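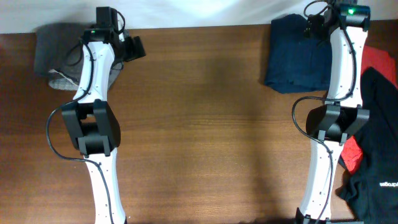 Clikska Prendas Dobladas: ficha de datos

Categoría: Datos abiertos > Textil y hogar | Etiquetas: ropa doblada, mesa, madera, pliegues

Versión publicada el viernes, 19 de enero de 2018. Sustituye a la entrega de junio, que queda retirada por errores en la columna de orientación.

Resumen

El conjunto reúne imágenes de ropa doblada sobre un tablero de madera. Contiene 2.537 imágenes, de las cuales 1.664 llevan anotación de prenda y pliegue. Las demás se entregan sin anotar. La resolución y el encuadre no son uniformes; hay vistas generales de la mesa y planos muy próximos al tejido.

Soporte

Tablero de madera marrón con veta visible. El tono varía de una zona a otra. No se ha aplicado corrección de color. La pared queda fuera del área anotada, igual que todo lo que no sea tela o madera.

Las prendas suelen colocarse junto al borde más alejado del tablero. La franja central se reserva para el desplegado. Las pilas no se alinean con el borde de la mesa ni se centran entre sí.
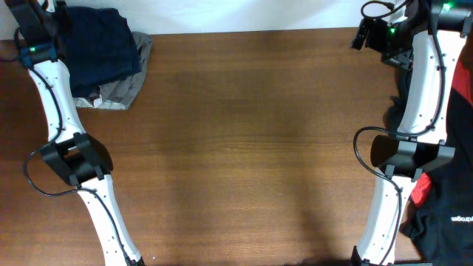 Fig. 2. Pila de ropa doblada en el lado izquierdo: prenda azul marino oscuro sobre tejido gris.

Prendas

El vocabulario de color tiene 8 valores. El gris carbón y el gris jaspeado son valores distintos, aunque aparezcan en la misma prenda; en ese caso se anota el de mayor superficie y el otro pasa al campo color_2. El azul marino se confunde con el carbón cuando hay poca luz. Los anotadores tenían orden de usar "oscuro_indet" en caso de duda.

No se registran talla, composición ni marca. Las etiquetas interiores no se transcriben. Un borde claro que asoma bajo una prenda se anota como "borde", sin asignarlo a una pieza separada salvo que se distinga el contorno.

Campos del archivo prendas.csv

id_imagen: entero, sin ceros a la izquierda
id_pila: cadena, compartida por todas las vistas de una misma pila
color_1, color_2: vocabulario cerrado, ver colores.txt
estado: doblada, parcial, suelta
orientacion: grados respecto al borde largo de la mesa, vacío si no se ve el borde
pliegues: lista de polilíneas
nitidez: 0, 1 o 2

Planos próximos

En las vistas tomadas a corta distancia el tejido puede ocupar casi toda la imagen. No se pide contorno de prenda. Se marcan los pliegues legibles y las cavidades oscuras, sin decidir si una cavidad corresponde a un bolsillo, a una abertura o a un doblez profundo: las tres se codifican como "hueco".

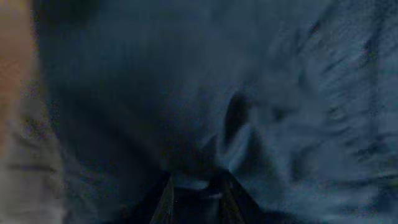

Fig. 3. Tejido azul grisáceo oscuro a corta distancia. Nitidez 0, un hueco marcado.

Las imágenes con nitidez 0 se conservan. Quien entrene modelos de segmentación puede excluirlas con el filtro incluido en scripts/filtrar.py. La partición de prueba consta de 1.000 imágenes, todas anotadas, y no comparte ninguna pila con la de entrenamiento.

Fondo

Las vistas donde solo interesa el tablero están en la carpeta fondo/. Sirven para estimar la textura de la madera y los reflejos. Conviene recortar la zona sobreexpuesta del muro o del suelo antes de calcular histogramas. La dirección de la veta no se anota y cambia con el ángulo de la vista.

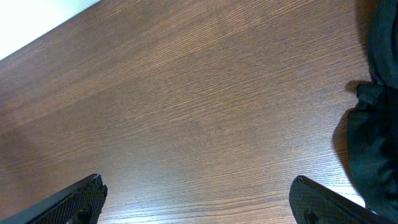
Desde Flostham objetan que la veta fina genera falsos pliegues al aplicar un detector de bordes sin suavizado previo, y piden una máscara de madera por imagen. La petición está abierta. Hasta entonces se recomienda un filtro de mediana y descartar las polilíneas que caigan fuera de la tela.

Limitaciones conocidas

Predominan los tonos oscuros. Hay pocos estampados y ninguna prenda de punto grueso. El campo estado depende del criterio del anotador en los casos parciales. Las pilas del lote Zustwood tienen color_2 vacío.

Licencia

Uso no comercial con atribución. Texto completo en LICENCIA.txt.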